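설비 이야기 | 3번 셀, 흡착컵 하나에 휘둘린 두 주

소식지 담당이 설비팀 글은 짧게 써 달라고 했는데, 이번 호는 조금 길다. 우리도 이렇게 오래 걸릴 줄 몰랐다.

지난 호에 썼듯이 3번 셀은 작은 통조림을 집어서 방향을 맞춰 세워 놓는 시험 셀이다. 로봇은 Gatmont 제품이고, 흡착 그리퍼는 Jekico에서 들여왔다. 설치하던 날 Jekico 담당자는 "한 번 맞춰 놓으면 손댈 일이 없다"고 했다. 그 뒤로 우리가 손댄 횟수는 정비 일지에 적혀 있다. 71회다. 일지 표지에는 누가 연필로 '육아일기'라고 써 놓았다.

증상은 단순했다. 캔을 집어 올려 옮기다가 중간에 놓친다. 늘 그러면 차라리 편한데, 오전에는 멀쩡하다가 점심을 먹고 오면 떨어뜨렸다. 그래서 처음 사흘은 모두가 실내 온도를 의심했고, 에어컨 설정을 두고 제어팀과 기구팀 사이에 작은 외교 문제가 생겼다. 온도는 아무 죄가 없었다. 에어컨은 그때 바꾼 설정 그대로 돌고 있다. 되돌리자는 말을 먼저 꺼내는 쪽이 지는 분위기다.

범인은 진공 라인의 피팅이었다. 이음매에서 공기가 아주 조금씩 새고 있었고, 오후에는 옆 라인이 압축공기를 나눠 쓰니 이젝터로 들어오는 공급압까지 같이 내려갔다. 둘 중 하나만 있을 때는 버티다가 겹치면 놓친 것이다. 비눗물을 발랐더니 1분 만에 거품이 올라왔다. 비눗물은 설비팀이 보유한 계측 장비 가운데 가장 싸고, 두 주 동안 유일하게 제값을 했다.

피팅을 갈고 나서는 티칭 포인트를 새로 잡았다. 흡착컵도 같이 교체했더니 컵 높이가 조금 달라져서, 예전 좌표로 내려가면 캔 뚜껑을 꾹 누르고 올라왔다. 집기 전 대기 높이와 접촉 높이를 따로 저장하고, 접촉 직전 구간은 속도를 낮췄다. 진공 확인 신호가 들어오기 전에는 올라가지 않도록 대기 시간도 500밀리초로 늘렸다. 원래 값은 훨씬 짧았는데, 누가 왜 그렇게 줄였는지는 아는 사람이 없다고들 한다. 프로그램 주석에는 "임시"라고만 적혀 있다.

방향 문제도 남아 있었다. 투입되는 캔이 전부 바로 서서 오지는 않는다. 위아래가 뒤집힌 캔도 들어오고, 지름이 조금씩 다른 캔도 섞인다. 그래서 시험 때는 라벨이 다른 것들을 골라 작업대에 띄엄띄엄 세워 놓고, 비전이 뚜껑 중심을 제대로 찾는지부터 본다. 라벨이 거꾸로 보이는 토마토 페이스트 캔은 이제 시험반의 단골이다. 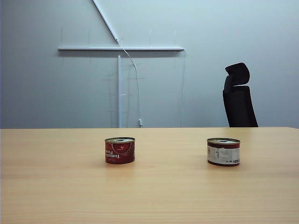
그 캔은 왜 매번 거꾸로 세워 두느냐, 바로 세워도 흡착컵은 모를 텐데, 하고 Prado 라인 쪽에서 물어 왔다. 흡착컵은 정말 모른다. 그래도 방향 판별 프로그램은 알아야 한다. 글자가 거꾸로인 캔을 바로 선 캔으로 보고 그대로 내보내면, 그다음에 전화를 받는 쪽은 우리다. 같은 분이 캔 사이를 더 좁혀서 시험해야 하는 것 아니냐고도 했는데, 이쪽은 맞는 말이라 조용히 6월 계획에 넣었다.

연속 시험은 1000회를 돌렸다. 놓친 것이 9회. 전부 지름이 큰 쪽 캔이었고, 흡착컵이 뚜껑 테두리에 걸터앉은 경우였다. 중심 보정값을 캔 종류별로 나누면 줄어들 것으로 본다. '본다'고 쓰는 이유는 지난 호에도 '해결될 것이다'라고 썼다가 식당에서 여러 번 인용당했기 때문이다.

당분간 3번 셀을 쓰는 분들은 아래 사항을 지켜 주시기 바란다.

작업 시작 전에 진공 압력계를 먼저 본다. 눈금에 표시해 둔 초록 선 아래면 돌리지 말고 설비팀에 연락한다.
흡착컵은 마른 천으로만 닦는다. 알코올로 닦은 컵이 벌써 두 개 갈라졌다.
컵을 교체했으면 접촉 높이를 반드시 다시 잡고 일지에 값을 적는다. "대충 맞음"은 값이 아니다.
압축공기를 많이 쓰는 작업은 옆 라인과 시간을 맞춘다. 시간표는 셀 문 안쪽에 붙여 두었다.
비상정지를 누른 뒤 재기동할 때는 그리퍼에 물건이 남아 있는지 눈으로 확인한다.

예비 피팅과 흡착컵은 Handangate 창고의 소모품 선반 둘째 칸으로 옮겼다. 예전 자리에는 용도를 알 수 없는 브래킷 한 상자가 들어와 있다. 주인은 찾아가시기 바란다. 6월 중순까지 아무도 안 나타나면 설비팀이 쓴다. 어디에 쓸지는 아직 모른다.

설비팀 씀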